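分类:会议纪要 / 操作规范 / 机械臂工位

桌面作业规范碰头会 纪要(四月,第4次)

时间:下午两点开始,三点二十散
主持:Atif Siddiqui
记录:Anum Jafri
缺席:Lamstead 那边请假,意见已邮件发来,见第3条

1. 上次遗留
急停按钮位置统一放右手边,已定,不再讨论。Zevgate 的检查表模板收到了,太长,Anum 删到一页。删完先发 Atif 看,再发全组。

2. 线缆
今天讨论最久的一条。排插放在台面上、夹爪要在旁边走动的工位,原来的规范只写了“线缆应整理”,太虚,各人理解不一样。改成下面这样:
- 开跑前操作员沿每根线看一遍,从插头看到另一头,线圈不许落在夹爪行程里。任务本身要求摆线的除外,但要在任务单上写明
- 排插带电时,夹爪不得对着插孔方向做下压动作。示教阶段也一样
- 指尖离插孔面的最小间距:Atif 提 5 厘米,Lamstead 邮件里写的是更大的值,没给理由。先按 5 厘米写进草案,标“待确认”
- 插拔充电头一律人手来做,臂先停、先锁
有人问 USB 线算不算。算。细线更容易挂到指头上。

3. 速度和人员靠近
台面有陶瓷碗、盘子一类易碎件时,末端限速 200 毫米/秒。Lamstead 同意。Zernholm 说他们的控制器限速要在两处设,只改一处不生效,请他们写个半页的说明,附在规范后面。
人伸手进围挡之前:口头喊“停”,等对方回“已停”,再伸手。不许只看灯。这条上个月有人漏过,会上又强调了一遍。

4. 台面清洁
碎屑、黑点、划痕要分开记。碎屑每班擦;划痕不用处理,拍照登记即可。墙角接缝容易积东西,抹布擦不到,用小刷子。擦的时侯臂断电,不是暂停。

5. 物件摆放
风扇、零食袋、碗架这些日常物件,种类不限,但要进物件清单,每件有编号。清单目前98条,里面有重复的,Hapeta 负责合并。
小风扇带线的按“线缆”那条管,扇叶转动时夹爪不许靠近格栅。Atif:静止时可以抓,抓之前确认开关位置。
碗架:支脚要全部落在台面上,晃的不用。碗怎么放由任务单定,规范里不写死。

6. 腕部相机
镜头每班前擦一次。指尖露在画面里是正常的,不用调。画面糊了先查镜头再查固定螺丝,别先动标定。

7. 待办
- Anum:改检查表,线缆那条重写,发全组
- Atif:和 Lamstead 对最小间距,要书面答复
- Zernholm:限速设置说明
- Hapeta:清单去重
- 打印件贴每个工位,旧版撤下来,别两版并挂

8. 其他
规范草案编号先不定。Zevgate 问能不能对外引用,Atif 说等间距确认完在说。下次会议题:急停演练记录怎么填。

附:工位腕部视角
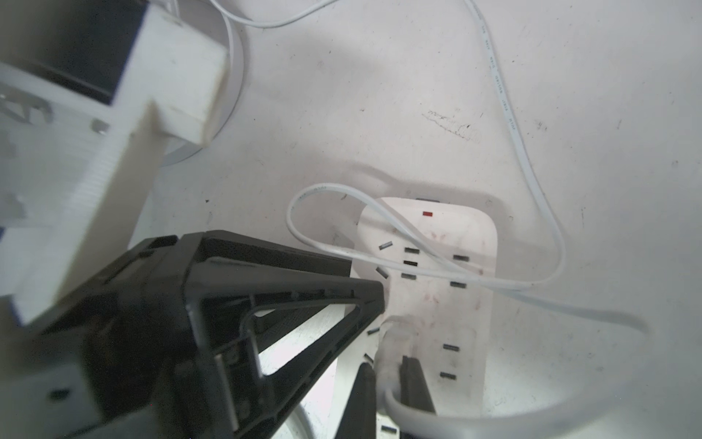
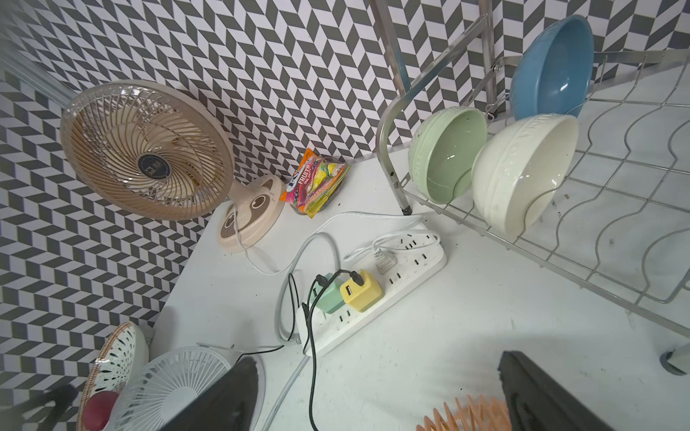
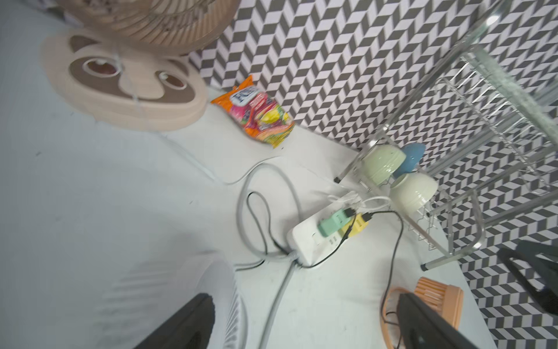
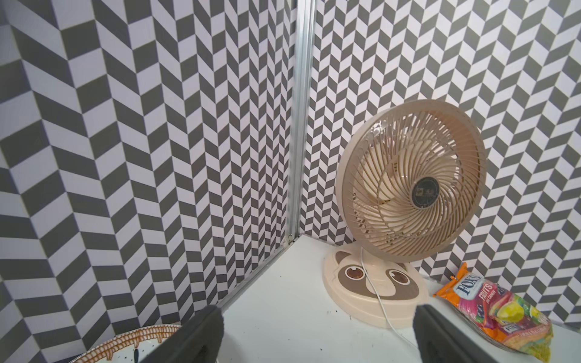
桌面操作安全规范小组

对照第2条看,头三张都有排插和线,最后一张是墙角和风扇一侧,风扇的白线也照第2条管。张贴版的配图用哪张,Anum 定。纪要有错漏直接回邮件改,不另开会。

联系本组:请回复纪要邮件 | 版权归本组所有 | 返回顶部
本站使用 Cookie 以保存您的登录状态,继续浏览即表示同意。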